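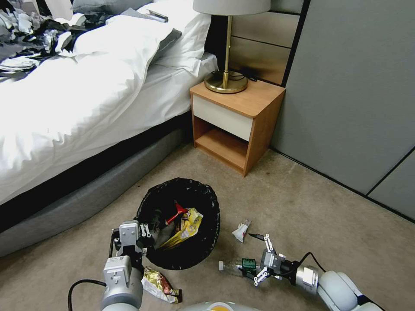

Bedroom pickup, right gripper on the bottle.

Well, the old sorting fault is back, and I'd so hoped we were done with it. Trash goes in the bin nicely, bottles and wrappers too, but the picker still has no notion of what to leave alone.
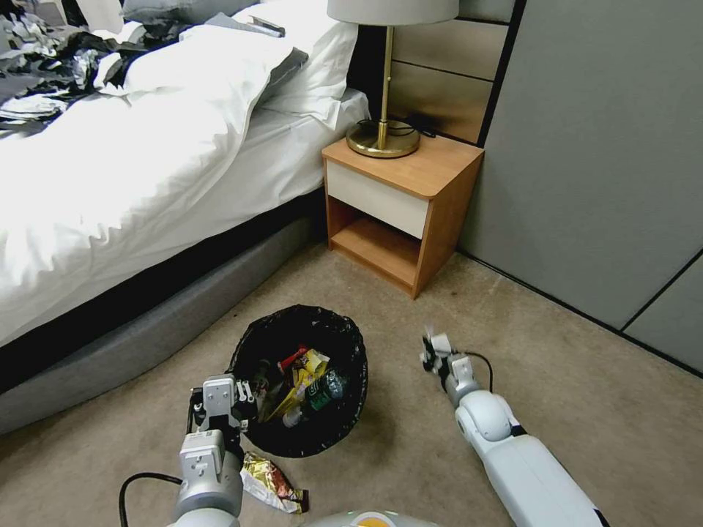
Prilitz, August 2019

Dehua Dai pulled the log with me over coffee (bless him). At step 617 the planner labels a sneaker "wrapper, large" with a score of 38, and our cutoff is still 4 from the Starley tests - my doing, I'm afraid.

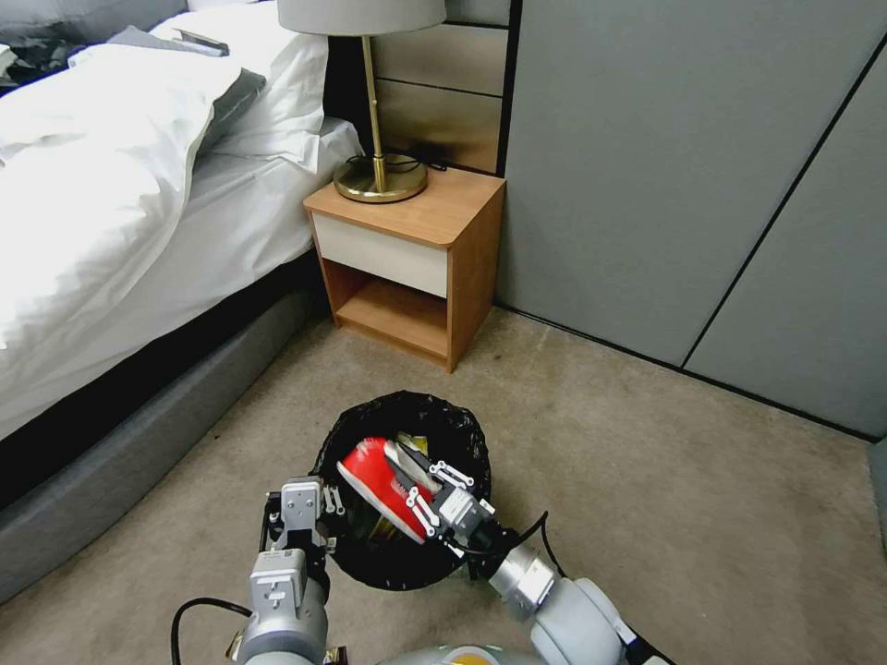

So the cutoff goes up tonight, and shoes get a class of their own before we run anything else.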